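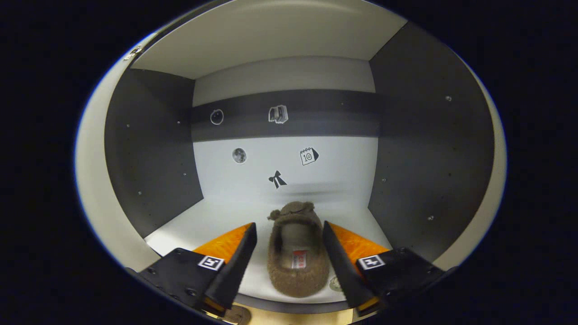

Teaching by slipper

13th August

I have now picked up the same bear-eared slipper 424 times. My own slippers, which live under the bed and have no ears, I have picked up perhaps twice this summer.

The arrangement is this. Hernum, who pay me for my evenings, want robots that can put shoes away. To get there they need a person to put shoes away first, holding the same gripper the robot will wear, with a camera behind the fingers recording what the hand does. No robot is present for any of it. You squeeze the handle, the fingers close, you move the thing, you let go. Later somebody feeds the recordings to a machine and it learns from you, the way a child learns swearing.

I had assumed that I would be good at this. I have been picking up footwear since before I could tie it. My first session, in May, produced five usable takes out of an entire evening, and one of those was marked "acceptable, hesitant," which I have also had from a driving examiner.

The trouble is that your hand knows a great deal that it has never mentioned to you. Reach for a slipper with your fingers and you are already deciding how hard to squeeze, which bit is floppy, where the weight sits. Put two stiff black wedges on the end of your arm and all of that goes quiet. Fur makes it worse. The edge of a fuzzy slipper is more of a suggestion, and for the first week I kept closing on a tuft and lifting nothing else.

So I developed a technique, and then I was told to stop having a technique. I'd found that if I came in low with the heel toward me, one wedge on each side, and gave a little wiggle before the squeeze, I got it every time. Hernum's reviewer wrote back that the wiggle was showing up in the policy. Their test arm now did a small shimmy before picking up anything at all, including a sponge. I'm told it was quite a good likeness.

The slipper goes in a small white-floored box with dark sides, and the back wall has stickers on it. There's a moon, a bow, a stack of books and a calendar page permanently set to the 10th, so that in there it is always nearly the middle of the month. I've grown fond of the moon. After an hour or so of looking into the same box you need something to look at, and the bear ears point the other way and are no company.

Things I've learned, for anyone starting out:

Slow is fine. Stopping is terrible. If you pause to think, the robot learns to pause, and it won't be thinking.

Miss on purpose sometimes. I resisted this one. But if every take is clean, the machine has never seen what to do when the slipper slides, so now and then you botch the approach and recover. Botching on purpose turns out to be a separate skill, and I was much better at it before I knew I was doing it.

Move the slipper between takes. Then move it again, to somewhere you wouldn't choose. Left to myself I put it down in the same handy spot every time, like a man parking.

Keep both of the little square markers on the gripper clean. I lost a whole batch to a thumbprint.

I did try the other way of doing it, at the Brendel open evening, where you sit in a chair and drive a real arm with a pair of handles. It's more impressive and your guests would prefer it. I found it like eating soup with somebody else's elbow. There's a delay -- a small one, but enough that you start apologizing to the slipper. With the hand-held thing at least the mistakes arrive on time.

Of my 424 takes, 391 have been accepted. The remainder sit in a folder called "review," and I haven't been invited to look inside. Next on the list is a sandal with a buckle. I've asked whether I have to undo it, and they're getting back to me.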